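Chapter 5
Teaching by Showing

Writing a program for every motion of a robot arm is slow work, and it breaks down quickly when the objects are soft, round or never in the same place twice. The other way is to have a person do the task through the robot and keep a record. This chapter covers the two common methods: moving the arm by hand, and driving it from a distance with a controller or a second, smaller arm.

Picking up fruit is a good first task. The operator has to bring the fingers down beside the fruit without pushing it, close them, and lift – all of it while the arm stores its joint positions and the wrist camera stores its view.

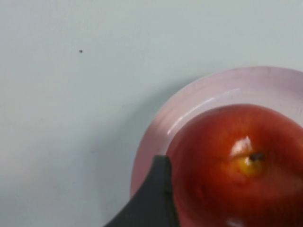
The number of demonstrations depends on how much the start position changes. In her course at Nekville, Liudmyla Demchenko asks each student for 100, and throws out any in which the operator stopped to think. Pauses are recorded along with everything else, and a model trained on them will pause too.

Section 5.1 deals with hand guiding. Section 5.2 turns to remote control, where delay and a limited view become the main problems.

© Rerero Press. Contact | Back to top
3 shares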